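Cut-to-size sheet (wholesale trade)

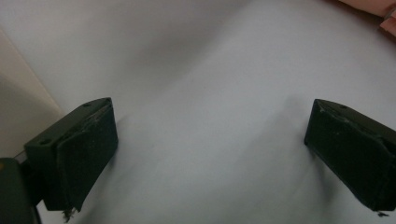
A plain white surface, softly lit

Cut-to-size sheet is flat stock, usually paper, plastic film or nonwoven fabric, that a supplier trims to a buyer's measurements before shipping. It is sold mainly through wholesale catalogs and online trade directories, where it is listed apart from roll goods and finished products.

Types

Most catalogs group sheet by material and then by weight or thickness. Paper grades are given by weight per unit area, while film is listed by thickness. Nonwoven sheet may be listed either way, and buyers comparing two suppliers often have to convert one figure to the other. Color is a separate line in the listing. White and natural are normally stocked; other shades are made to order.

Ordering

A typical order states the material, grade, length, width, allowed variation in size and number of sheets. Minimum quantities differ widely. Dedex, a converter based in Stestham, accepts orders from 1,000 sheets in stock grades and asks for a larger run when the color is custom. Samples are sent in packs of 20, and the cost is taken off the first full order.

Delivery times depend on whether the parent roll is in stock. Stock grades leave the Stestham plant in 9 working days. Custom grades can take up to 7 weeks, and longer lead times are common in January, when many mills are restarting after maintenance.

Packing

Sheets are stacked flat, wrapped against moisture and strapped to a pallet. Corner boards are added for thin grades, which mark easily. Ocampo, a regional distributor, also offers interleaved packing — a slip of tissue between sheets — for coated stock.

Listings and grading

Trade directories such as Predport let suppliers describe their own goods, so terms like "premium" or "first grade" have no fixed meaning across listings. Buyers generally rely on a data sheet and a retained sample. Claims for wrong size or damaged edges are made against the written order, with the pallet label kept as proof of the batch.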